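Drisgate Court Residents' Association
Minutes of the general meeting held 14/09/2025 in the ground floor meeting room

Chair: Sarahí Villalobos
Minutes: Rigoberto Zamudio
Apologies: flats 3, 11 and 16. Flat 9 sent apologies for the last meeting, which were accepted in arrears.

1. Minutes of the March meeting

Agreed, with one correction. The word "unanimous" in item 4 to be replaced by "eventual". The chair asked that the minutes be kept shorter this time. The minute-taker noted the request.

2. Matters arising

The bicycle rack has been moved. It is now in the way of the meters. The meter reader has written to say so, at some length, and the rack will move again.

The letter to the freeholder about the gutter on the north side has been answered. The freeholder thanks us for our letter.

3. Ventilation and damp: the Terodus report

Copies of the survey had been sent round beforehand and several people had opened theirs. The chair went through the main findings for the rest.

All 18 flats were looked at. The building was made a good deal more airtight when the windows were replaced, and the old extract fans in the bathrooms were left as they were. The moisture that used to leave through the gaps now stays indoors with the residents. The surveyor recommends continuous extract in every bathroom and kitchen, trickle vents in the bedrooms, and leaving a hand's width between large furniture and any outside wall. 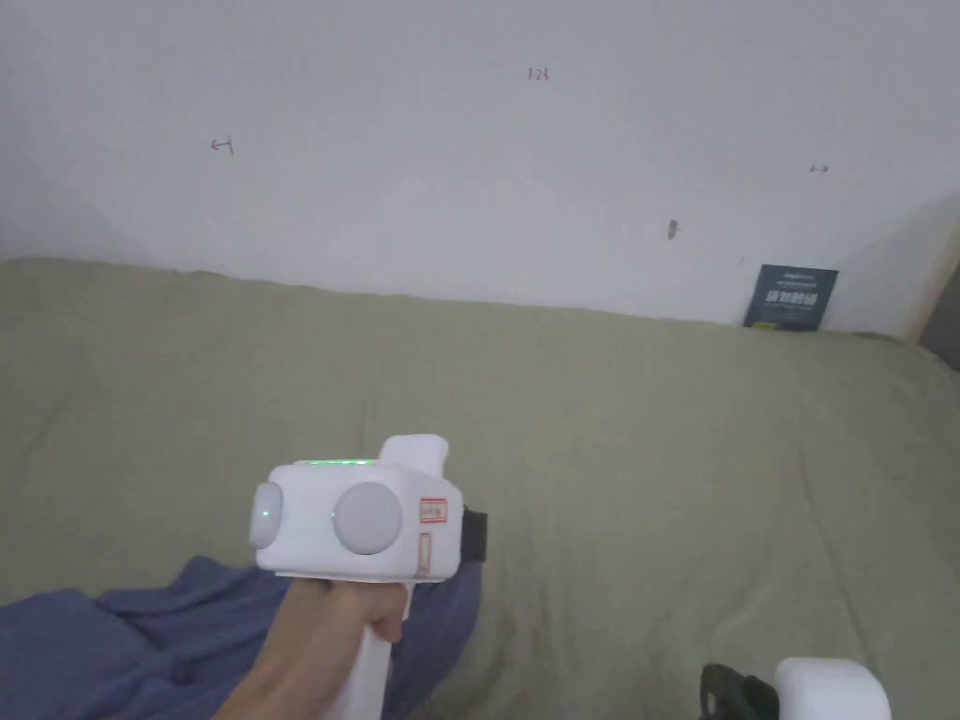
Flat 6 asked whether opening a window would do the same job for nothing. The chair said it would, if everyone did it twice a day all winter, and invited a show of hands from those who would. The meeting moved on.

Flat 14 said that drying washing on radiators had been done in this building for thirty years without harm. Flat 13, which is next door and has the mould, asked for its view to be minuted. Its view was that it disagreed. A fuller version was offered and declined by the chair.

There was a discussion of noise. The proposed fans are said to be very quiet. Flat 2 has a cousin with very quiet fans and can hear them from the drive. Terodus to be asked for a sound figure at night speed, in writing, and preferably one that means something to a person lying in bed.

Two quotes have been received for the work:

Kinanari: £600 per flat, fans and trickle vents, making good included but not redecoration.

Şimşekoğlu: £235 per bathroom fan, kitchens and vents to be priced separately once they have "had a proper look". They have been in twice already and it was not clear what kind of look those were.

Agreed that the two cannot be compared as they stand. Rigoberto Zamudio to ask Şimşekoğlu for a full price per flat, and to ask Kinanari what they mean by making good.

4. Insulation of the north wall

The report also suggests insulating the north wall, inside or out. Outside is better for the building and needs the freeholder's consent, planning permission and scaffolding. Inside needs none of those but takes a strip off every north-facing bedroom. Flat 8 pointed out that its bedroom already only fits the bed if the door is opened with tact.

Flat 5 spoke in favour of outside insulation, and for some while. The main points were comfort, bills and the look of the render, which Flat 5 has never liked. Flat 10 likes the render.

The chair reminded the meeting that insulating the wall before sorting out the ventilation would be doing things in the wrong order, and that this was on the first page of the report. Agreed to ask the freeholder for consent in principle and to return to the matter when a reply comes, whatever year that may be.
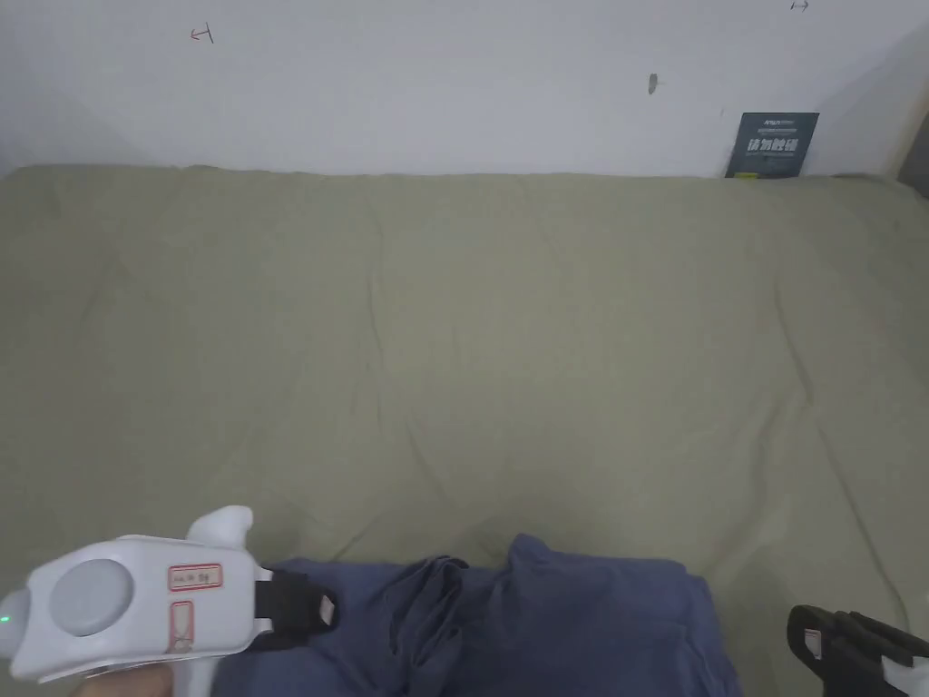
5. Money

The reserve stands at £4000. It was observed that this does not cover eighteen flats at the Kinanari price, and a silence followed.

Options put forward were a one-off levy, doing the worst flats first and paying the rest from next year's service charge, or applying for a grant. Flat 7 believes there is a grant. Flat 7 believed this in March as well, and has agreed to find out what it is called.

Doing the worst flats first was popular until it came to saying which they were. At that point a surprising number of dry flats turned out to be very damp. Agreed to use the moisture readings in the report and not the residents' own estimates.
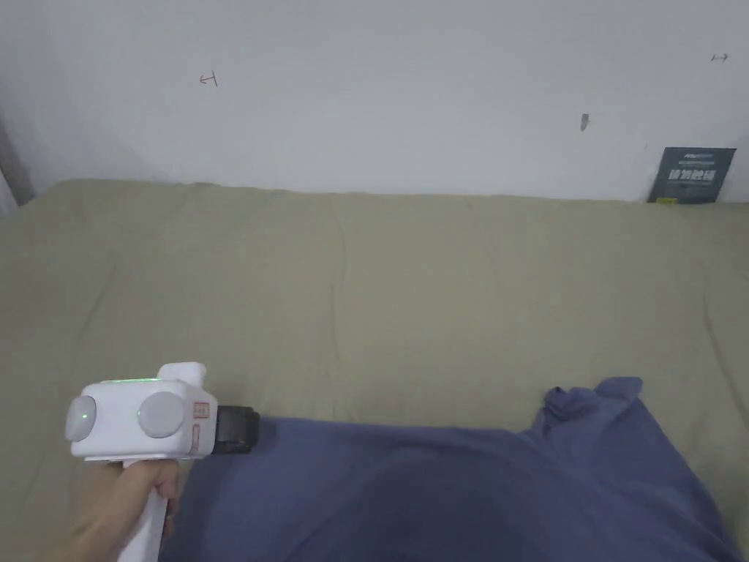 Bedroom wall, with marks.

6. Redecoration

Residents are asked not to paint over damp patches before the fans are in, as the readings will be taken again afterwards. Anyone who has already done so should tell the chair. Flat 12 told the chair.

7. Any other business

The front door closer is too strong. Last year it was too weak. The same screw is thought to be responsible.

Flat 4 raised the pigeons. The chair ruled that pigeons had been dealt with. Flat 4 said the pigeons had not been told. To go on the next agenda.

Actions

Sarahí Villalobos: sound figure from Terodus; letter to the freeholder about the north wall, mentioning the gutter again.
Rigoberto Zamudio: both quotes; bicycle rack.
Flat 7: name of grant.

Date of next meeting to be fixed by email. Residents who do not read their email are asked to look at the noticeboard, where a note will tell them to check it.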